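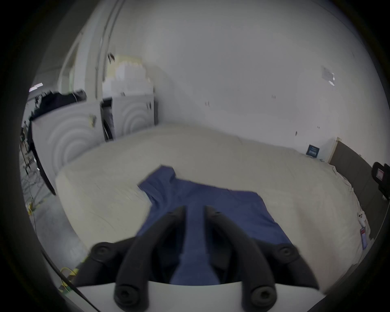

Blue top on the bed, before folding

Search this forum Go

Folding on the bed: does it save any time?

plilar_89
The Limstead laundry leaflet says to fold everything on the mattress and never on a table. I've tried it since February and I'm not convinced. A cream fitted sheet gives under your hands, so the sleeves creep back in as soon as you let go. Has anyone timed it?

Uldis Kuusk
Timed it on Friday. 15 shirts on the bed, then the same 15 on the kitchen worktop. The worktop won easily. The leaflet also says you should "smooth as you go", and I'd like to see them smooth anything on a soft mattress.

rodia1304
Disagree. I've got a bad back and a low worktop, and the bed gives me room to spread a thing right out. Your top is still crumpled with a flap folded up in the middle. Of course it won't go flat if you start from there. Shake it first.

plilar_89
I do shake it. It lands like that anyway.

Dalia Kivi
Shaking does very little for cotton that has sat in a heap overnight. And a creased sheet underneath can't help, can it? Pull the sheet tight or put a board down. I paid 40p for an old tray at a jumble sale and it does the job better than any leaflet.

Uldis Kuusk
So a table, then. On a bed.

Dalia Kivi
If you like. Mine goes under the wardrobe afterwards, which a table won't.

rodia1304
Still say it's the shaking. Hold it by the shoulders, two good snaps, lay it face down.

plilar_89
Will try the tray. Not promising to believe in it.

Comments (2)

Pan: I hang everything and own no opinions on folding. How many hangers do you lot have?

m_limstead: The leaflet was written for single beds. Try the back page.

Contact us | © Limstead Home Forum | Back to top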